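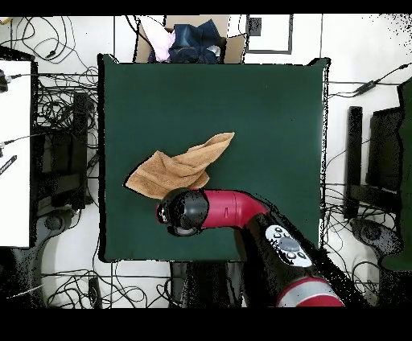 *Crumpled tan towel on the green work table, with the arm close to its lower edge. Photo: Duvska Lab*

**GRERNVILLE, January** - My lab has spent a long time trying to get a robot to lay a towel flat, and I'm very happy to say we have a result worth sharing. We're releasing a method called Jelska today, along with the training code and the records from 1,950 trials. It teaches a robot arm to take a towel that has been dropped in a heap and spread it out with very few moves. In our tests, the typical heap (the median, if you want the proper word) was flat after 3 pulls. Our older system needed 12.

I run the Duvska Lab here in Grernville, and laundry has been our favorite problem since we opened. People laugh when I tell them that at parties, and then they ask when they can have one. Sorry, not yet! We do basic research, and what we have to offer this month is a better way for a machine to decide where to grab.

The trouble with a towel is that it has no fixed shape. A mug is a mug whichever way you turn it, but a dropped towel can land in more ways than any of us could ever write down, and most of it ends up hidden under the rest. Corners tuck themselves beneath a fold. An edge you think you see is really a crease. Earlier methods, including two of our own, tried to work out the whole hidden shape first and plan from there. That's slow, and when the guess is off, the first pull often makes a worse heap than the one you started with.

Jelska skips the full reconstruction. It looks at the visible surface and scores each patch on one question: if I pull here, in this direction, how much more cloth will I be able to see afterward? Then it makes the best-scoring pull, looks again, and starts over from whatever it finds. It keeps no memory of the earlier pulls. I argued against that part for weeks and I was wrong - adding memory made it stubborn, and it would go back to the same bad corner again and again.

The scoring network learned from the trials themselves. We dropped a towel, let the arm pull, measured the visible area before and after, and saved the difference. There were no human labels for good and bad grabs, so the students got to spend their time on more interesting things, such as arguing about what "flat" means. (We settled on visible area within 4 percent of the towel's full size, with no fold crossing a corner. The paper has a whole appendix about it, and I'm fonder of that appendix than I should be.)
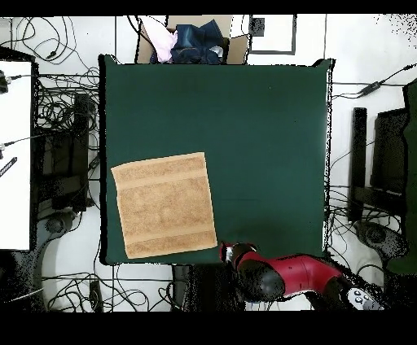

Terry cloth got most of our attention this round. It's thick enough to hold a crumple, and the loops grip each other, so a fold that would slide right open in a bed sheet just sits there. We figured a method that could cope with terry would have an easier time with thin cotton, and on the cotton dish towels we tried that was true. Slippery fabrics are another story. On a satin scarf the arm did fine with the first pull and then dragged the whole thing sideways, over and over. We're reporting those runs too, and they're in the download with everything else.

A few more limits, so you hear them from me first. Every trial in this release took place on the same kind of green surface, and we don't know yet how much the network leans on that color. Dark green towels would be a rough day for us. Clothing with sleeves or legs wasn't part of the scoring tests. Denim is stiff in a way terry isn't, and our early tries at it are too few to say anything useful. Jelska also stops at flat. It doesn't fold, though it hands over a towel in a known position, and there are already good folding methods that need exactly that as a starting point.

Speed is the other thing I get asked about. The score itself takes less than a second to compute on an ordinary desktop graphics card. The arm is the slow part, and we kept it slow on purpose during the trials so that the cloth would settle before each measurement. I'd love to see somebody run it faster and tell us what breaks.

The work was paid for by a grant from the Debnath Fund, which backs small labs working on household tasks. The grant covers another round of study, and we'll be using it on pants and shirts, plus a set of table coverings in colors that aren't green. If that goes well, we'd like to move on to picking one item out of a mixed pile, which is a much messier question and one I've been looking forward to for ages.

**What's in the release**

- Training code and the finished scoring network
- Before-and-after measurements for all 1,950 trials, including the failed ones
- Our definition of "flat," with the script that checks it
- Setup notes for labs that want to repeat the tests on their own arm

The paper and the files are free to download from the Duvska Lab project page. Reporters who'd like to talk, or to visit Grernville and watch a towel get pulled around for an afternoon, can write to the lab's press address on the same page. I answer that inbox myself, usually before 9 a.m.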